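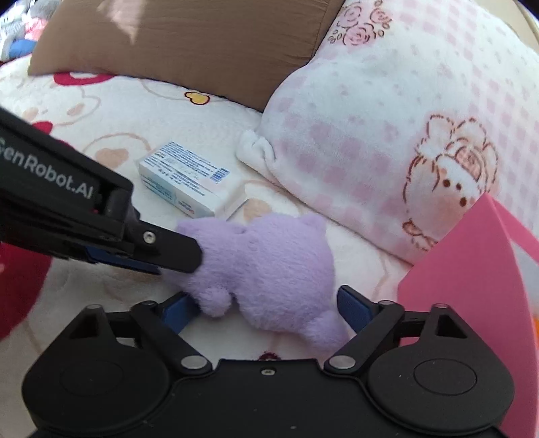 Purple plush on a printed blanket, with two grippers next to it. Tidying a bed is the chore I keep coming back to.

1/ People ask me whether machines can do housework yet. My short answer is some of it, slowly, if the house cooperates. Longer answer below.

2/ I spent September reading trial notes from three groups: Trilldale, Brunton and Flevdale. All three picked the same job. Small things are left on a bed and have to go into a box.

3/ A plush toy is harder than it looks. It squashes, so the width you measured before closing the fingers is wrong once they close. Cartons are easier until you squeeze a corner.

4/ Then there's the bedding. Fuzzy blankets move when you drag something across them. Printed ones are worse for the software. Brunton's system went for a cartoon on the fabric 18 times before they retrained it.
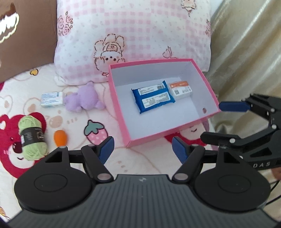 5/ Mixed items are the real test. A soft packet, a small carton, a skein of yarn and a stuffed animal all want a different grip. A person switches without thinking. Most systems I've read up on have one grip they're good at and a few they're bad at.

6/ Trilldale logged 2991 pickups. Yarn was their worst item. Fingers caught a few strands and left the rest behind.

7/ Shop floors are further along. The parts warehouse in Tidstead runs a picking arm all night on 400 kinds of item, but every bin is in the same place every shift. My bedroom has never been in the same state twice.

8/ Speed: Flevdale's best run on the bed job took 33 minutes. My kid does it in five, with complaints.

9/ So would I buy one for the house? No. I'd look again when one can clear a bed it hasn't seen before without someone standing by to reset it.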